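4.3 Comparing finger pads on the Zaltix hand-held gripper

1. Fit the soft pads to both grippers and tighten the screws by hand.
2. Set the recording rate to 40 frames per second.
3. Hold a strip of crumpled paper in one gripper and bring the second in from the side.

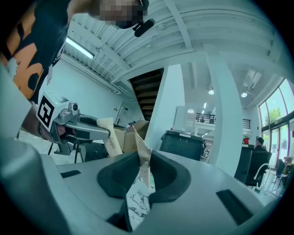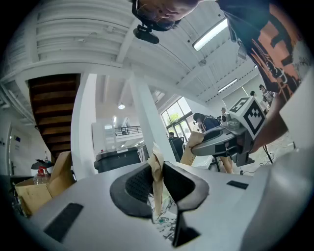 4. Close the fingers slowly. Stop if the paper tears.
5. Repeat 200 times, then change pads.

Note: Keep the marker on the second gripper uncovered.

Caution: Do not use pads past 1,497 cycles.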